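Lolia cell, left gripper drifting

perla_tovar
Left jaw reads 10 counts off zero after homing. Wrist camera at park, finger up:
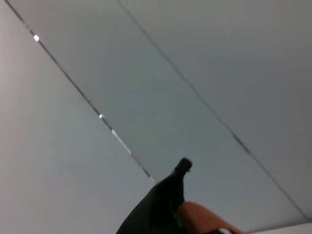 Wrist view, left cell, park pose.

stemano31
Re-zero it and carry on.

perla_tovar
Done twice. Same offset at cycle 1,877.

l_aquino
I disagree with re-zeroing. Check the finger bracket first. 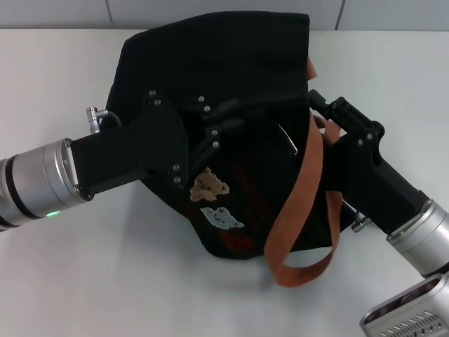

Bracket screws work loose on ours at Plestonside. Soft loads are hard on them, and with both grippers on a cloth bag like that black one, each arm pulls against the other. Torque them, then home.

stemano31
Cable first, I'd say.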